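Pindum Narrow Mesh Baskets, light gray and dark green

Print this page | E-mail this page to a friend

I've been selling kitchen and party odds and ends for long enough to know which things people come back for, and it's hardly ever the fancy stuff. It's baskets! Plain little plastic baskets that sit on a table and hold the forks. I get more mail about these two than about anything else in the shop, so I finally sat down and rewrote the page with everything I keep typing out in e-mails.

What you're getting is a long, narrow basket with mesh sides, open at the top, made for cutlery but happy to take pens, seed packets, hair clips, whatever you've got rolling around in a drawer. They come from Pindum, and I carry them in the light gray and the dark green. The green is dark, by the way. In a dim room you'd call it black, and a couple of customers have (I changed the color name on the order form after that, sorry to everyone who was expecting mint). The gray is the soft, see-through kind that goes with any tablecloth you own.

I like to buy them as a pair and keep them side by side, one for whatever's clean and sorted and one for whatever still needs a home. At our July cookout I had them on the wooden table by the back wall and they looked so much better than the coffee cans I used to put out.

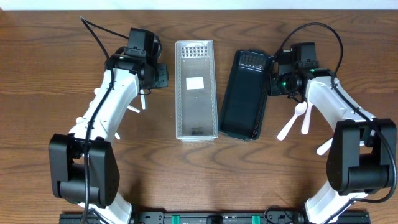
Gisela Hagedorn wrote in to ask if a full-size dinner knife will lie flat in one, because hers at home are long and the tray she has now makes them stick up at an angle. Good question, and it depends on the knife! The plastic picnic kind, yes. My own steel dinner knives go in with a little room to spare, but my bread knife doesn't come close and I wouldn't try it. If yours are the big heavy steakhouse sort, measure the inside of your old tray and send me the number, and I'll hold one of mine up to a ruler for you.

Now, sorting. I have opinions about sorting. Some people want every fork in one basket and every spoon in another, which is lovely if you have the table space. I put a mix in each one, all heads pointing the same way, so a person with a plate in one hand can see what's there and grab it. The narrow shape helps a lot with this. In a wide bowl the cutlery turns sideways and tangles up, and you get three forks when you wanted one. (I had a wide bowl for years, a wedding present, and I still have it, but it holds lemons now.)

If you're filling them for a crowd, take everything out of the packets first and lay it on the table beside the baskets, spoons with spoons. Then fill from one end. It goes quickly, and it's a nice job to hand to a kid who wants to help.
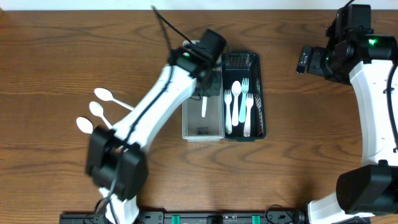
Eldana Araya says the mesh is the whole point for her, as she rinses her plastic spoons and uses them again, and the old solid tray always ended up with a puddle in the bottom. I do the same thing! I'll still give them a shake over the sink before they go in, and I put a folded dish towel under the baskets if the table is one I care about. Water marks on wood are a pain to get out.

Cleaning is easy enough. Warm water, dish soap, and an old toothbrush for the little holes, especially where the bottom meets the walls. I don't put mine in the dishwasher. Zulmira Peixoto does, top shelf only, and hers are fine after two summers, so take your pick, but I can't replace one that's come out wavy.

Ordering bits: the item number is 956 and it's the same for both colors, so please write the color in the notes box or I'll have to e-mail you and we'll both be annoyed. They're sold singly. If you want a stack for a church supper or a school, there's a pack of 10 in one color, and I'll mix the colors if you ask before I've taped up the box. Cutlery isn't included with any of them. I do sell the plain white picnic sets separately, and there's a pale blue-green one too that I added last spring because I got tired of looking at white.

One thing I'd change if it were up to me is the rim. It's fine, but I'd love a bit of a lip for carrying. Full baskets of plastic cutlery weigh next to nothing, so it's no hardship, and you can pick one up from the ends with your fingertips. I just wouldn't carry one in each hand down the porch steps, which I've done, and then I spent ten minutes picking spoons out of the hostas. 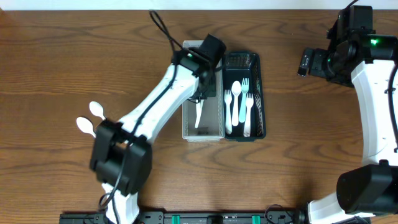
Gray and dark green baskets, side by side. Cutlery sold separately.

If you've got the older Skodent trays and want to know whether these will sit in the same drawer next to them, mine do, with a gap I've filled with birthday candles. Drawers are all different though, so measure yours first. Returns are fine as long as the basket hasn't been used, and you can keep the tissue paper.

Recently added
Pindum Deep Mesh Basket
Skodent Drawer Tray, long
Gilchrist Picnic Cutlery, plain white
Gilchrist Picnic Cutlery, pale blue-green
Novosero Folding Dish Rack
Paper napkins, box of 3,000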